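Zukine Wall-Mount Paper Cutter: Review After Two Months

Posted 05/04/2025 by Rekha Tripathi

I teach pattern drafting to adults out of a rented studio in Boston. A class goes through a lot of plain white paper, and for years I kept it on a roll under the table and pulled off what I needed. I bought the Zukine wall-mount cutter with my own money for $124. It has been on the wall for two months and has been used on most working days.

What comes in the box

The cutter is a steel bar that holds the roll, a pair of end brackets, and a spring-loaded blade that rests against the paper. You pull the paper down, hold one corner, and tear upward against the blade. The box also has wall anchors, screws, and a folded instruction sheet. The screws were fine. The anchors were soft plastic and I threw them away and used better ones from the hardware store.

The blade is serrated and is not sharp enough to cut a finger in normal handling. It is covered by a strip of foam in shipping, and the glue from the foam left a residue that took some rubbing alcohol to remove. Do this before you load any paper. I did not, and the first few pulls had a gray line across them. 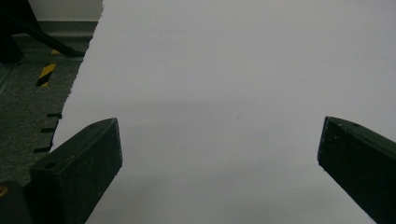 Edge quality was my main reason for buying a cutter at all. When you draft a pattern you need a straight edge to measure from, and if the paper doesn't have one you have to draw it yourself with a long ruler and a square. Paper torn freehand tends to wander off at an angle. The sheet in the photo shows the kind of thing I mean, with a ragged left edge that runs down on a slant and has small notches in it. You can still use paper like that, but you lose a wedge of it every time you square it up. With the Zukine, the edge has fine teeth marks along it but stays straight enough that I can lay a ruler on it and start working. I would not call it a finished edge. For a final pattern I still trim with scissors.

Installation

Plan on most of an afternoon if you are working alone. The brackets have to be level with each other or the roll drifts to one side, and then the paper comes off crooked and the blade grabs one edge before the other. My colleague Otis Wojcik held the bar while I marked the holes, and we still had to move the right bracket once. The screw holes are round. If they were slots, you could nudge the bracket a little after the first screw is in, and this would be a much easier job.

The instructions say to mount it into studs. Studs in our building are not where the brackets want to be, so we put up a board first and fixed the cutter to that. It has not moved. I would do the same again even in a newer building, as it spreads the load and gives you some choice about height.

Height matters more than I expected. We set the bar at about the level of my chin, and Dehua Cao, who is a good deal shorter than I am, finds it hard to get any force behind the tear. Chest height would have been better for everyone. A lower bar also makes loading safer, and a full roll is heavy.

Everyday use

The motion takes some learning. New students pull straight out toward themselves and the paper bunches under the blade. The right way is to draw the paper down to length, pin the near corner flat against the wall board, and bring the far corner up across the blade in one steady move. Once people have it, they have it. The students who struggle most are the ones who go slowly. A hesitant tear stops halfway and then the edge goes off line.

Thin tracing paper works the best. Medium drafting paper is good. The heavy white paper I use for finished blocks is at the limit of what the spring will hold down, and perhaps one pull in ten needs a second try. Brown kraft paper tears very cleanly. I tried a roll of non-woven pattern material out of curiosity and the blade would not go through it at all, so if that is what you use, buy something with a sliding knife.
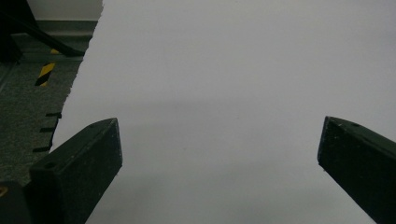

The bar itself turns smoothly on a new roll and gets worse as the roll gets smaller. Near the end there is so little weight that the core spins freely, and a firm pull will send extra paper onto the floor. I put a rubber band around one end of the core to add some drag. It is a crude fix and it works.

Changing rolls takes a few minutes. The bar lifts out of the brackets, you slide off the empty core, slide on the new one, and drop it back in. There is a small locking tab on the left bracket that is easy to forget. If you leave it open, the bar can jump out on a hard pull. It did that to us once, with no damage to anything but the wall paint.

Paper use

I kept a loose record of waste before and after. I buy paper in 80-foot rolls, and I used to lose a noticeable piece of each one to squaring up and to pulls that were longer than they needed to be. The waste is lower now. I can't say how much of that is the cutter and how much is that the roll is at eye level, where people look at what they are taking. There is room on the wall board beside the cutter for a tape measure, and I recommend putting one up at the same time.

Compared with the Skistau

Before buying, I borrowed a Skistau tabletop cutter from Reynaldo Abella, who runs an upholstery shop. It costs less and needs no installation. The blade is about the same. The trouble is that it takes up a full end of a table and slides when you pull unless it is clamped down. In a shop with a dedicated wrapping bench it would be the better choice. In a classroom where every table gets used for cutting and drawing, I wanted the surface back.
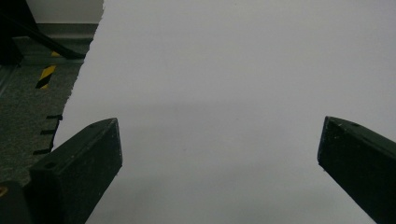

The Skistau also has a narrower bar, and my wider drafting rolls would not fit on it. Check your roll width before ordering either one. Zukine sells its cutter in several widths and the listing is not clear about whether the number given is the bar or the usable space between the brackets. On mine it was the bar, so the paper has to be a little narrower than the stated size.

Service

I wrote to Zukine in the first week about the residue on the blade. They answered the next day and offered a replacement blade, which arrived without foam on it. Replacement blades are sold separately and go in with a screwdriver. I haven't needed the spare yet.

Should you buy it

If you use paper from a roll every day and have a solid wall, yes. If you pull a sheet now and then, a long ruler will do the job. Replace the anchors, clean the blade first, and mount it lower than you think.

Rating: 4 out of 5. I took off a point for the anchors and the round screw holes.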